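Unit 7: Urban Flooding and Public Warning
Course handout - Weather, Cities and Public Services

Purpose of the unit

Students should be able to explain why moderate rain over several hours can disrupt a city as seriously as a short, violent storm. They should also be able to read a public warning and judge whether it gives residents enough information to act. The main case is the Rerville flood, a May event in which the lower districts lost road access for most of a morning.

1. Where the water goes

Rain falling on open ground soaks in until the soil is full. Rain falling on pavement runs off at once and must be carried away by gutters, drains and channels. A drainage system is designed for a certain rate of flow. When water arrives faster than that rate, it stays on the surface and moves toward the lowest point, often an underpass or a rail crossing.

Three conditions make this worse: ground already wet from earlier rain, drains partly blocked by leaves or silt, and a river high enough to hold back the outfalls. In Rerville all of them were present before sunrise. The Starkitz channel, which carries runoff from the eastern districts, was almost full by 5 a.m., and the drains that empty into it had begun to back up.

2. Warnings and their wording

A forecast describes expected weather. A warning describes expected effects and tells people what to do. The distinction matters in grading the written exercise, and students should use the terms accordingly.

The first notice issued for Rerville gave a rainfall total and no locations. The second named the Wattimena underpass and the streets on either side of it, advised drivers to use the ridge road, and stated when the next update would be given. Traffic on the ridge road rose soon after - evidence that the notice was being read, although some of the increase was ordinary commuting.

3. Schools and workplaces

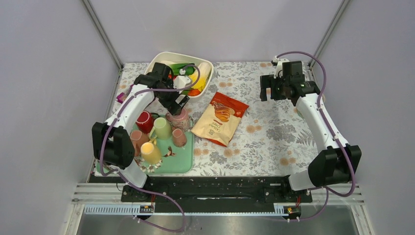
The decision to close schools is usually made before the heaviest rain has arrived, because buses leave early and parents need time to make arrangements. Officials must therefore act on a forecast that may prove wrong. Prendside closed its schools at 6 a.m. and asked employers to allow remote work where possible. Rerville waited for a further reading from the channel gauge and closed 2 hours later, with many students already on the road.

Neither decision should be judged by its outcome alone. Students should consider what was known at the time, who bore the cost of waiting, and how the decision was communicated to families without internet access.

Written exercise

Draft a warning of no more than 2 paragraphs for residents near the Wattimena underpass, as it might have been issued at 5 a.m. State the expected effects, the streets concerned and the action required. Attach a short note explaining which facts you left out and why. Bring a printed copy to the next seminar.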